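My grandmother kept her good jewelry in a bank and her favorite jewelry in a candy tin, and I have inherited only the second habit. By last December mine had outgrown the tin, two saucers and the pocket of a winter coat, so I finally gave it an evening!

The rule I set myself was simple: spread a cloth, tip everything out, and don't get up until each piece has a place. (I got up for tea. Twice.) Pick a cloth you like looking at, and a pale one, because tiny stones vanish on anything dark.
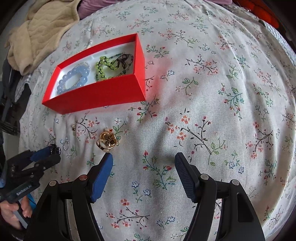 Ileana Căpraru
Contributing writer, Home & Habits

Bracelets go first in my system, since they tangle with everything else. The pale blue beads get doubled over into a loop and take the left side of the red box, and the shiny yellow-green ones go on the right with the thin dark green strand curled behind them. I bought the green one at a street market in Kostitby for 9 euros and I've worn it more than anything I own.

The small stuff is slower. The curly gold ornament, the skinny little hoop with the sparkly stones, that glossy black bead-like thing – they all want to roll off and live under the sofa. My friend Manee Ruangrit swears by an ice cube tray for these, and I've come around to it, though mine is now permanently missing from the freezer.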